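Werkstattbuch Povodano, Juni, kurz nach neun

Leimversuche, dritter Anlauf

So, heute endlich wieder am Knochenleim! Die Charge von Spahić ist da, und ich habe gleich 20 Gramm über Nacht quellen lassen (kaltes Wasser, Deckel drauf, Fenster zu wegen der Fliegen). Heute früh war alles schön glasig und ohne harte Kerne, viel besser als die Perlen vom letzten Mal. Im Wasserbad dann langsam hochgezogen. Damir meint immer noch, ich rühre zu viel, und vermutlich hat er recht, denn oben stand wieder Schaum.

Die Buchdeckel aus Kornatville habe ich mit der dünnen Mischung bestrichen, 436 und 783 zuerst, weil bei denen das Gewebe am Rücken am schlimmsten absteht. 436 zog sofort an. 783 musste ich noch mal lösen, da saß eine Falte genau im Falz, und die hätte Nataša mir ewig vorgehalten.
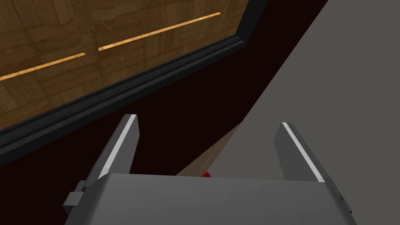 Pressen und Trocknen

Beide Bände liegen jetzt unter den Brettern, Wachspapier dazwischen, Löschkarton außen. Ich wechsle den Karton nach dem Mittag und dann noch mal vor dem Heimgehen. Bitte nicht an der Spindel drehen, auch wenn sie locker aussieht! Letztes Mal war zu viel Druck drauf, und der Leim kam durch das Gewebe (man sieht den dunklen Fleck heute noch).

Offen: Špela fragen, ob sie noch Japanpapier in der dünnen Stärke hat. Und Tươi wollte die Vorsätze für 1.328 zuschneiden, Laufrichtung bitte vorher prüfen.

Restleim steht im Kühlschrank, blaues Glas, Etikett vorne.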